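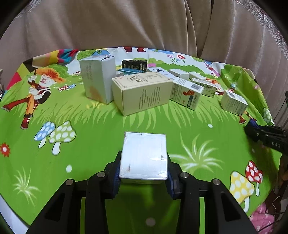 A past tester at Semwal wrote back that "easy open" on a carton has never once meant easy, and asked why this study would change that. Fair question, and we can't promise it will.

Gultotix is looking for up to 241 adults in Ambridge to handle small boxes, mostly medicine and product packaging, at an ordinary table. You open them, close them, stand them up, and tell us which flaps annoy you. Polite answers are no use to us. The makers say their boxes are fine, and we have our doubts.

Sessions run in April, start at 6 in the evening and take two hours. Pay is a Vevgate gift card, handed over at the door when you leave. No experience needed. Sore or stiff hands welcome. Sign up at the Ambridge front desk.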